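Can a robot clear my table yet?

I've been following home robots for 15 years, since back when a vacuum that could find its own charger felt like science fiction, and I have never been as excited as I am right now. Every October I ask the same question on this blog: could a machine do my chores? And every October I've said no. This year I'm saying "some of them, slowly" and I'm grinning while I type it!

Take clearing the table, my least favorite job in the house. We do it without thinking. For a gripper it's a whole string of little decisions -- where is the cup, how wide do I open, how hard do I squeeze before thin plastic starts to buckle?
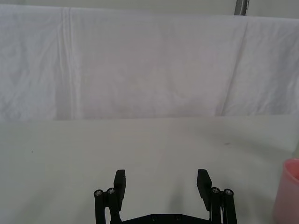
Gripper open, pink cup off to the right.

Two flat pads, and that's the entire hand. I love how plain it is. My friend Khadija Abdel Hamid, who has a lot more patience for this stuff than I do, thinks two fingers will cover most of what goes on in a kitchen, and I'm coming around to her view. Cups, spoons, sponges, lids. Try doing your own dishes with just a thumb and one finger some evening (I did, it took forever, but everything got into the rack).

What still worries me is the mess. A bare table with a plain white cloth behind it is a kind place to work. My table at 6 in the evening has mail on it, half a sandwich, a phone charger and usually the cat. Cups get stacked inside other cups. Somebody leaves an inch of juice in the bottom, and now the robot has to care about which way is up the whole way to the sink.

Laundry is further off, I think. Shirts change shape every time you touch them, and I'd still bet on my 12-year-old nephew over any machine when it comes to pairing socks.

But cups? I'd let one loose on my cups tomorrow. Plastic ones first, please. Next time I want to get into dishwashers, and why the bottom rack is so much harder than the top.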